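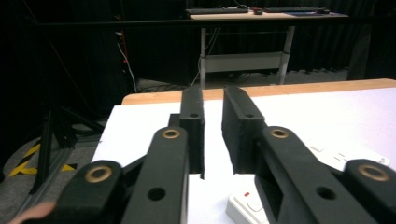
Where Does the Power Strip Go? Desk layout in a shared study room

Project report, Group 21
Chepkoech Nyanda, Gitau Nzioka, Luzius Haslinger
Supervisor: Trudy Donnelly

1. Background

Every group using the shared room complains about the sockets. They are behind the curtains, under the desks or already taken by someone's phone. Our first proposal was to ask for more sockets. Trudy pointed out that our budget was 50 pounds, and so we became interested in power strips.

The question we settled on was a small one: if a table has a single power strip on it, where should it lie so that a person can work and still plug things in?

2. Method

We kept the table plain. It has a white top with a wooden edge along the far side, and it stands on grey carpet. Gitau wanted to test a Starkwood desk with a built-in socket tray, until he saw the price.
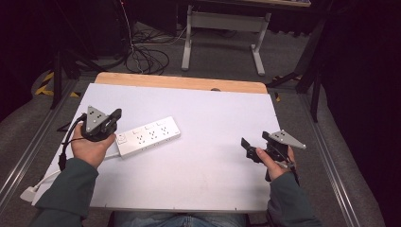 Photo: Neema Temba

We compared three positions: along the far edge, off to one side, and diagonally across the middle. Luzius argued against the diagonal on the grounds that it looked untidy. This was noted, and so was the state of his own desk.

Each person sat down, did a short task and then filled in a form. Question four on the form was badly worded and we have left it out of the results, along with Gitau's drawing.

3. Results

The far edge looked best and was liked least, as people had to stand up to reach it. The side position divided the group by handedness, which we should have seen coming.

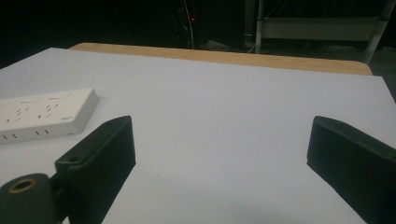 The diagonal scored highest for reach. It also took up the most room, and two people said they would put up with it "for a day". With a laptop and a notebook on the table as well, the scores dropped sharply - most of all among people who own large notebooks.

4. Problems

The cord was harder to place than the strip. Wherever we put one, the other ended up under somebody's wrist.

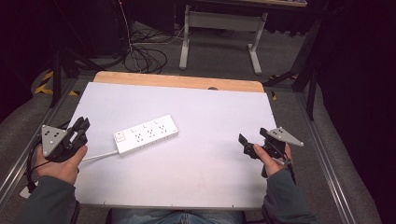 We had planned to try cable clips from Fetesen, but they arrived in July, after the testing was finished. They are in the drawer in room 213 if next year's group would like them. The longer extension lead is in there too, and needs untangling.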